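Cable management (desktop computers)

Cable management in a desktop computer is the routing, bundling and fastening of the wires that connect the power supply to the motherboard, drives and fans. It is carried out when a computer is first assembled and again whenever a part is replaced. The term is also used for the tidying of cables outside the case, such as those behind a desk, but the two tasks share few methods and are usually treated separately.

Purpose

Loose wires inside a case can touch fan blades, block ventilation slots or put a sideways load on connectors. A tidy interior is also easier to service, as a technician can follow a wire from one end to the other without moving its neighbors. The effect on temperature is often small in large cases and greater in compact ones, where a thick bundle may lie directly in the path of the intake air.

Types of internal cable

The main power cable is the thickest in most desktop computers. It runs from the power supply to a wide connector near one edge of the motherboard. In supplies built to the ATX standard, yellow wires carry 12 volts, red wires 5 volts, orange wires 3.3 volts, and black wires are ground. A separate cable of yellow and black wires feeds the processor. Many office computers from large manufacturers depart from the standard in connector shape, wire color or both, and the maker's service manual should be consulted before a supply is exchanged.

Data cables link the motherboard to the drives. Flat ribbon cables were common until the middle of the 2000s and were later replaced by narrow serial cables. Front panel cables are thin and carry the power button, indicator lights, sound and USB connections. Fan leads are short and generally have three or four wires.

Fastening

Nylon zip ties are the most common fastener. A tie is closed until the bundle holds its shape but the wires can still slide slightly against one another. The tail is cut flush with the head to avoid a sharp stub. Hook-and-loop straps can be reopened and are preferred where parts are changed often. Adhesive mounts and molded plastic clips hold a bundle against the chassis wall.

A tie placed close to a connector can pull single contacts out of line. The first tie is therefore set a short distance back, and the wires between it and the connector are left free to fan out.

Service loops

A service loop is a length of cable left slack on purpose so that a connector can be unplugged or a part lifted out without strain. In a case where the supply is fixed beside the motherboard, the loop is commonly formed in the space next to the chassis wall. A loop held by one tie keeps its curve and stays clear of the board. Yellow and black power wires cinched with a white zip tie may be arranged in this way, with the heavier black bundle routed separately along the wall. 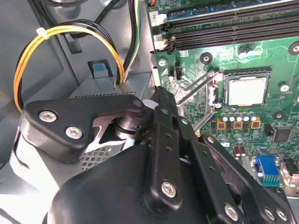
Routing procedure

The computer is shut down, unplugged and laid on its side with the cover off. Existing ties are cut with flush cutters, with the blade facing away from the wires. Cables are then laid in order of thickness, starting with the main power cable, and are led along the walls or folded steel edges of the case. Unused connectors are tied back behind the drive cage or beside the power supply. The ventilation grille of the supply is kept clear on both faces. Ties are left loose until every connector has been seated, and are then closed from the supply outward.
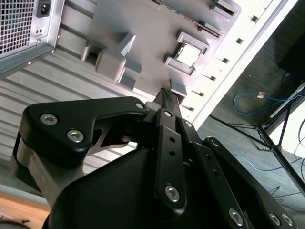
Open desktop computer with the power supply at top left and the gray motherboard beside it.

Recommended clearances

Published advice varies. The Vitcombe bench guide, compiled by A-yeong Kwon and last revised in October, gives a minimum of 20 mm between any bundle and the edge of a fan, and limits a fixed bundle to 2 ties before the first bend. The Rilier workshop sheet sets no distance and asks only that a bundle should not reach the blades when pushed by hand. In a survey of 637 office computers returned for repair, Pasaribu listed displaced cables as a separate fault category, apart from damaged connectors.

Modular supplies

A modular power supply has sockets in place of fixed cables, so that only the cables needed are attached. Cables from one model should not be used with another, even where the plugs fit, as the order of the contacts at the supply end is not standardized.

See also

Computer case
Power supply unit (computer)
Cable tie
Prodau connector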